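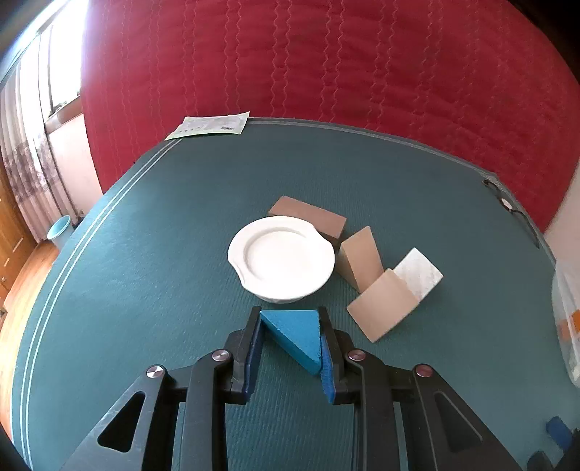 Blue triangle, ribbed mat. Slight chipping along the right border.

November 6, 2018
Edge adhesion, linseed paint on birch and pine. Continues from the Kullulside panels.

Pulled the Ullum set out of the humidity cabinet this morning at 1,030 hours. Left the panels standing on edge in the rack until after lunch so the surface could come back to room conditions before any tape went on. Last time we taped straight out of the cabinet and the numbers were useless.

17 panels in the set. All have the same cut: one long edge left square off the saw, the opposite edge eased with sandpaper on a cork block, both end grain faces sealed with thinned primer. Topcoat is Savusum blue, two coats by brush. Primer is our own mix except on the controls, which have the Seneviratne oil primer straight from the can.

Flat faces first. Cross-cut with the spaced blade, brush off, tape, pull. No detachment worth recording on the birch. On pine there is some flaking at the cut intersections where the lines cross latewood bands, none between. Same pattern as at Kullulside and I have stopped regarding it as a paint problem. The latewood is dense and slick off the planer and the primer has very little to hold. Þórarinn wants to try a light cross-grain scuff before priming. No objection from me, but it should go in as its own series and not get mixed into the edge work.

Square edges: poor. Film is visibly thin on the arris itself under the loupe, and in places the primer shows through as a pale line before any testing at all. Tape lifted material on the arris on most of the pine panels and on several of the birch. Failure is between primer and topcoat in nearly all cases. Wood was exposed on only six panels, all of them square edge, all pine.

Eased edges: much better. Small losses at the corners, nothing along the run. I could not tell birch from pine by the tape results alone.

The textbook explanation is that a wet film draws back from a sharp corner under surface tension and leaves less paint there than on the flats on either side. Fine as far as it goes. It does not say why the break is at the primer/topcoat boundary and not at the wood. Shirley's suggestion is that the primer on the arris dries too hard between coats, being thin there, and that by the time the topcoat goes on it has lost whatever tack it had. Plausible. It would also account for the controls, which had the shortest interval between coats and came out a little better on the square edges than our own mix did.

To check this we need the recoat interval as a variable, and at present it is not even recorded properly. The log sheet has the date for each coat but no time. Hiyori went through the sheets and could reconstruct the interval for the first rack from the cabinet log, but for the second rack there is nothing. New sheet drafted, has a start and finish time for each coat plus room temperature and RH. Please use it. The old pads are in the recycling.

Thickness readings. The ultrasonic gauge gives nothing useful on pine; the echo off the grain swamps the film. Went back to sectioning. Cut slivers from the waste end of each panel with the fine pull saw, set them in clear resin, and polished on wet paper up to the finest grit we have. The section across a square arris is very clear once polished: the blue narrows toward the corner from both sides, and the primer under it does the same. On the eased edges both layers carry around the curve with little change. Kanako has the mounts and will photograph them at the microscope when the stage is fixed. Do not put solvent anywhere near them, the resin is not fully cured.

Abrasion. Shota ran the spare panels through the tumbler with the hardwood slugs, 30 minutes each, to get something closer to ordinary handling than tape. Rank order agrees with tape for the square edges. It does not agree for the eased ones: two birch panels that were clean under tape lost paint along one side after tumbling, in small crescent-shaped chips. I looked at the chips under the loupe and they have a bright floor, so the break is again inside the paint system and not at the wood. Both panels came from the same board and were the last to be coated that day. Paint had been open on the bench for some hours and was probably going heavy. Brush marks on those two are coarser than on the rest, which fits.

Shota also points out that the tumbler drum has a seam, and that a panel sitting against it takes repeated knocks in one place. He marked the drum position in pencil on the later runs. Early runs unmarked. I would treat the early tumbler results as a rough sort only.

Color. Not part of this series, but the blue has shifted slightly greener on the panels from the top shelf of the cabinet. The oil yellowing in the dark would do this and it should come back in daylight. Put one top-shelf panel and one bottom-shelf panel on the window sill with card over the lower half of each. Leave them alone.

Housekeeping
– Cork block is glazed over and needs a new face. Use the spare from the drawer until then.
– Tape roll finished. The replacement is from a different batch, so run a couple of the old flat-face panels again before trusting it on edges.
– Seneviratne primer: skin on the remaining can. Strain before use and note it on the sheet.
– The cabinet door gasket is lifting at the hinge side. RH trace shows a dip each evening when the heating goes off. Small, but regular.

Next
Cut new blanks, birch only, all from one board if the board allows. Three edge treatments: square, one light pass with the block, and a full round. Recoat interval short and long, fixed in advance and written down. Topcoat from a fresh can, decanted in small amounts so nothing sits open. Cabinet time as before, which puts the pull in late December, and somebody will have to be in the building for it. Þórarinn to run the scuffed pine separately, labeled with a P so they do not end up in my rack.

Open question for Shirley: does our primer have more drier in it than the Seneviratne? The batch card says "as usual" and I do not know what usual was when that batch was made.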